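Whiteboard

A whiteboard, also called a dry-erase board or marker board, is a smooth writing surface, usually white, on which marks are made with a special ink and wiped off without water. Boards of this kind are found in schools, offices, hospitals and homes. They took over much of the work once done by the chalkboard, though how far the change improved anything is open to dispute.

Surfaces

The cheapest boards have a painted or melamine face. Sellers often call these "stain proof", a claim that rarely survives a year of daily use. Melamine is slightly porous, and ink left on it over a long break tends to leave a gray shadow known as ghosting. Porcelain on steel costs more, lasts longer and holds magnets. Glass boards resist stains best but are heavy, and some are hard to read from the side.

The Gruloma board, sold for a time with a promise of 1000 clean erasures, is sometimes cited as a breakthrough. The promise came from the maker's own leaflet, which did not say what counted as clean or how long the ink had been left to sit. No outside test of it is known.

Markers and ink

Dry-erase ink carries its color in a solvent along with a release agent, an oily or waxy substance that keeps the color from bonding to the board. When the solvent dries, the color lies on top as a film. Permanent marker lacks the release agent. The common advice to write over permanent ink with a dry-erase marker and wipe both away does work on many boards, since the fresh solvent loosens the old ink, but it is less dependable on worn ones.
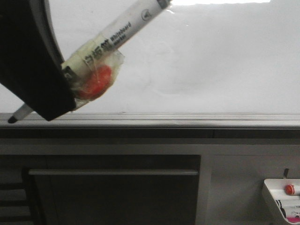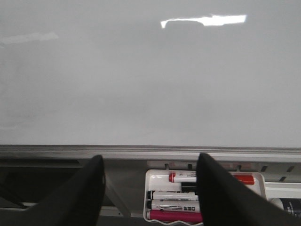

Whiteboard and tray; the first view includes a whiteboard marker.

"Low odor" is a loose label. Most such markers use alcohol in place of the stronger solvents found in early products, and a closed room can still smell of them. Storing markers flat is widely recommended. Storing them tip up can starve the tip of ink, which is often mistaken for an empty marker.

Use in schools

Much of the case for whiteboards in classrooms rested on chalk dust, which was said to harm computers and lungs. The dust was certainly a nuisance. Whether it did the harm claimed for it is less clear, and erasing a whiteboard leaves a dust of its own.

The Clevville schools replaced 100 chalkboards over nine years, and a local report credited the new boards with better attention in class. The same rooms had been given new lights and smaller classes during that period, so the credit seems generous. The neighboring Plimden schools kept their chalkboards and reported no decline.

Glare is a more solid complaint. A glossy board reflects windows and ceiling lights, and pupils seated at an angle may lose part of the text. Matte boards reduce this but are harder to wipe clean.

Care

Makers advise a dry cloth or felt eraser for daily use and a mild cleaner now and then. Special sprays, such as the one sold under the Yammine name, are mostly alcohol and water, and there is little evidence that they do more than plain rubbing alcohol. Scouring pads scratch the face and make ghosting worse.

See also: Blackboard; Flip chart; Interactive whiteboard

Last edited 13/02/2022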